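June 2025

Dressing table, second pass. Started at the mirror end and worked down. Cream-white surround, carved, with roses along the sides and a crest on top; dust sits in the scrolls and a flat cloth does not reach it. Switched to the Petatton brush, the 17 mm one, dry. Glass last, Flistitz diluted 1 to 50, wiped top to bottom. Streaks on the first attempt. Repeated with less fluid.

Vase stays to the left of the mirror. I had it on the right in January and the blooms got knocked whenever a brush was picked up. Artificial flowers, so no water, 200 g of gravel in the base for weight.

Drawer: gray lining, one pale blue card. Runs stiff over the last third of its travel. Waxed the runners again. Brushes to the right-hand end, eyelash curler near the front. Tray from Tekaner still not delivered, order line 69. 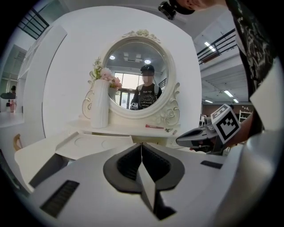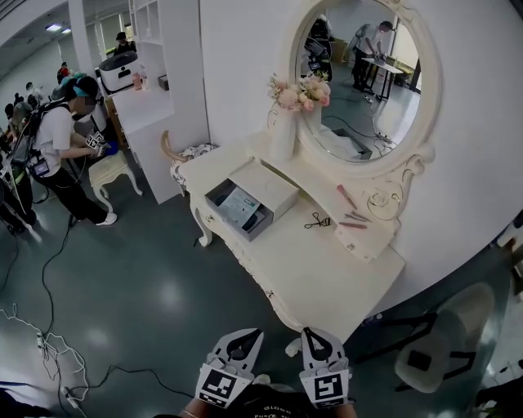
Furtună wrote back in the evening about the drawer. Wax is the wrong fix, according to the message: a drawer that shallow binds when it is pulled from one side, and the remedy is to pull from the center and check that the table stands level before touching the runners. Also advised keeping the flowers farther off the carving, as the leaves catch in it.

Level to be checked tomorrow, front legs first. If it is out, felt under the low one. Moving the vase means moving the brushes as well, so that waits for the tray.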